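Teaching the arm by hand: quick tips from the shop

Mostly for wiping, sorting, drawer jobs. Add yours at the bottom.
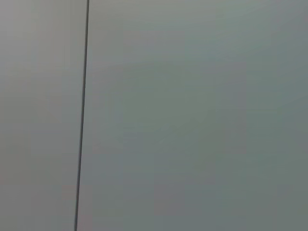

Start with the wrist view before you touch anything else. If all it gives you is flat gray and one dark line, the arm has nothing to steer by. Back off, tilt, get the thing you want picked up in view. Then record.

Go slow. Slower than that. Your pauses get learned too, so no stopping to scratch your nose halfway.

Hand guiding: hold near the wrist, not the elbow. Remote: elbows on the bench, small moves, let go of the trigger all the way.

Change the start spot every run. I did 31 of the same cup in the same place and got an arm that could do exactly that and nothing else. Binta Fashola says 11 good ones with the cup moved beats it, and shes right.

Bad run? Delete it right then. You wont remember later which one it was.

Same lamp all day. Blinds down in the afternoon.

Wipe the wrist lens with a dry soft cloth, no spray.

Name files as you go: task, hand or remote, run number. Danica Oravec has almost 4,000 clips on the Vasotus drive and half are called "test".

Stop when your arms get tired. Sloppy runs go in same as good ones.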